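Plindbridge Robotics Club: Frequently Asked Questions

Questions we are asked most often by new members, parents and people thinking of coming along to an open evening. Please read this page before emailing the club. 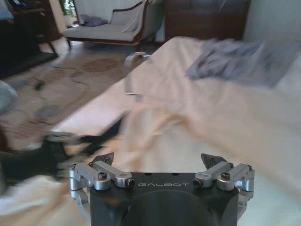 The club year runs from October to the end of June. New members can join at any point up to Easter, although those who start in October get the full introduction and will find the spring project easier to follow.

ABOUT THE CLUB

What does the club do?

We teach members to operate, program and test robot arms on household jobs. Most of the year is spent on cloth: picking it up, spreading it out, folding it and putting it where it belongs. Members work in teams and each team keeps a written log of its work.

Why cloth?

Cloth changes shape every time it is touched, so a program that works once may fail on the next attempt with the same blanket. Members have to think about where to grip, how far to lift and when to let go. It is also cheap, it does not break, and everybody has handled it at home.

Who can join?

Anyone aged 14 or over. Members under 18 need a consent form signed by a parent or guardian. Adults are welcome and make up a fair part of the club.

Do I need to know how to program?

No. The first seven sessions cover the basics, starting with how to move the arm by hand control and finishing with a short program of your own. If you can already program you may skip sessions three to five, but you must attend the safety session like everyone else.

Do I need my own laptop?

It helps, but we have some to lend. Ask for one when you register. Borrowed laptops stay in the building. Tablets are fine for reading the course notes but will not run the software.

How many members are there?

We have 53 members this year, split between the beginners' course and the project teams. When the beginners' course is full we keep a waiting list and offer places in the order people asked.

SESSIONS

When and where do you meet?

At the Nurville Centre, from 6.30 pm to 8.45 pm, weekly during term. Use the side entrance by the bicycle racks. The main doors are locked at six. The current timetable is on the noticeboard page, along with any changes of room.

What happens in a normal session?

The first fifteen minutes are for setting up and checking equipment. Teams then take turns on the arms in half-hour slots. When your team is not on an arm you will be editing your program, watching back your recordings or writing up the log. Everything is packed away by 8.40 pm.

Can I come late or leave early?

Yes, but tell your team. If you arrive after the equipment check you can watch and work on your program but cannot operate an arm that evening.

Can parents stay and watch?

Parents are welcome at open evenings and at the Zadent Cup. At ordinary sessions space is short and we ask parents to drop off and collect.

What should I wear?

Ordinary clothes with closed shoes. Tie back long hair and take off lanyards, scarves and loose bracelets. Sandals are not allowed in the working area.

EQUIPMENT AND SAFETY

Is it safe?

The arms run at reduced speed for beginners and there is a stop button within reach of every operator. One person operates, and a second stands at the button. These two jobs are never done by the same person. Members may not put their hands in the working area while an arm is powered, even if it is standing still.

What if something goes wrong during a run?

Press stop. You will not be in trouble for pressing it too often. Tell the session leader, write down what happened and do not restart until the leader has looked at the arm.

May I adjust the gripper myself?

Beginners may not. Members of project teams may clean the pads and check that screws are tight, with the power off and the plug out. Anything beyond that goes on the repair sheet. Please do not bring your own tools.

Can I fit parts I have printed at home?

Only after they have been checked. Bring the part and the drawing to a session and leave both in the tray marked for checking. Allow two weeks. Printed parts that are approved get a sticker and can be used by any team.

Can I take equipment home?

No. The simulator can be installed at home free of charge and is good enough for testing most programs before a session. It is poor at cloth, so expect differences when you move to the real thing.

What should we practise on?

Teams use the club's own blankets, throws and towels. You can bring something from home if it is clean and has no pins, beads or metal buttons. Very thin fabrics slip out of the pads and very heavy ones are hard to lift. Put your team name on anything you want back.

THE ZADENT CUP

What is the Zadent Cup?

It is our end-of-year competition, held in June. Each team has to tidy a piece of furniture: straighten the cover, clear loose cloth from the top and leave the surface flat. Project teams are entered automatically. Beginners can enter if their session leader agrees.

How is it scored?

Out of 100. Sixty marks are for the finished surface, 25 for the team's log and 15 for safe working. Last year's winning team scored 93. There are no marks for speed, but each run has a time limit of 12 minutes and the judges score whatever is on the furniture when time is up.

Can we touch the cloth during a run?

No. If the cloth falls to the floor the arm may pick it up, but a person may not. A team can ask for one restart, and the clock keeps going.

Is remote control allowed?

Yes, in the beginners' class. In the open class the arm must work from a program, and the operator may only start and stop it.

Can we enter if we are not club members?

School teams from outside Plindbridge can enter the open class. Write to us before the Easter holidays. Visiting teams must attend a safety session and should bring their own laptop and logbook.

THE RISSANEN PROJECT

What is it?

The Rissanen Project is our spring project for members in their second year or later. Teams record many attempts at the same household job, label each one as finished or not finished, and look for what the failed ones have in common. The results are shown at the June open evening.

Why are so many of the recordings blurred?

The cameras travel with the arms, so fast movements smear. Keep the recordings anyway. A blurred section still shows roughly where the gripper was and goes into the log with a note. If every recording your team makes is blurred from start to finish, slow the arm down.

Do we have to record failed attempts?

Yes. A log with no failures in it will be sent back. Write one line for each saying what the cloth did and where the grip was lost.

Are members filmed?

Hands and sleeves sometimes appear in recordings. Faces should not. If one does, tell the session leader and the recording will be deleted.

COSTS AND JOINING

How much does it cost?

The fee is £29 a term. It covers all sessions, the loan of a laptop and entry to the Zadent Cup. There is a reduced rate for families on a low income, and you do not have to explain your reasons to anyone but the club office.

Can I try it first?

Yes. Your first two sessions are free. After that we need the registration form and the fee before you can come again.

Do you give refunds?

We refund the term's fee if you leave before the third session of that term. After that there are no refunds, but a place can be passed to a brother or sister.

How do I join?

Fill in the form on the joining page and bring a signed copy to your first session. Under-18s should bring the consent form as well. You will get an email confirming your place and the room. If you have heard nothing after a week, check your junk folder and then write to the club office.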